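About Ululau

Hi, I'm Ada Negri, and Ululau is my website about music on old television. Variety shows, teen dance shows, late-night talk shows that let a band on for three minutes before the weather – if somebody plugged in a guitar (or pretended to) in a TV studio before 1980, I want to know what they played and what they were wearing.

I started the site because of my mother's shoeboxes. She cut the TV listings out of the paper every week as a teenager and wrote the songs down next to each act, with little stars for the ones she liked. I typed up one box over a very snowy February, put it online, and people began writing in to correct her! Mom took it pretty well. Her star ratings are still on the site and I'm not changing those.

What's on the site

At the moment there are 542 episode pages. Each one gives the running order, the songs, whether the act sang live or mimed (when I can tell), and where the tape ended up if it survived. Some pages are long. Some are two lines and a plea for help. The regional shows are the hardest, and the Urkmont dance party shows in particular are driving me up the wall – I have three different running orders for the Christmas special and they can't all be right. 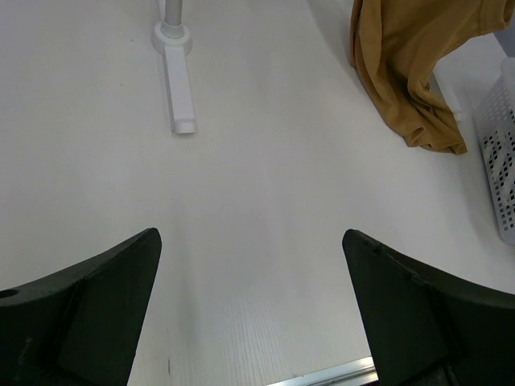
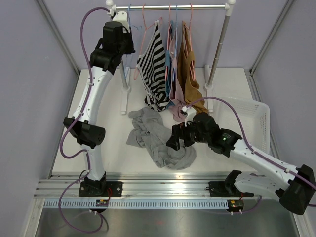
Who does what

I write nearly all the episode pages and answer the mail. Yesenia Figueroa joined me after she sent in such a long list of fixes to the girl group section that it seemed easier to just give her a login. She looks after the soul and Latin acts now, and she has a much better ear than I do for telling a live vocal from a record. She also runs our newsletter, the Lonus Letter, named after the terrible portable TV she grew up with. It goes out to 800 readers, usually late in the evening, usually with a typo in the subject line (that part's me).

How we check things

A song goes on the page once we've seen the clip, heard an audio recording, or found it in 2 separate written sources from the time. Fan memories are wonderful and I print lots of them, but they go in their own section at the bottom.

Sending us stuff

Please do! Ticket stubs, diaries, off-air tapes, snapshots of the TV screen, all of it. Scans are best. If you have a reel you can't play, write first and don't mail it – my old Martinelli deck is fussy and I'd hate for it to chew up your only copy. We can't sell or copy footage for you, sorry, we don't own any of it.

Right now I'd most like to hear from anyone who was in the studio audience for a dance show and remembers the warm-up act. I have a list of 100 tapings with a blank in that spot.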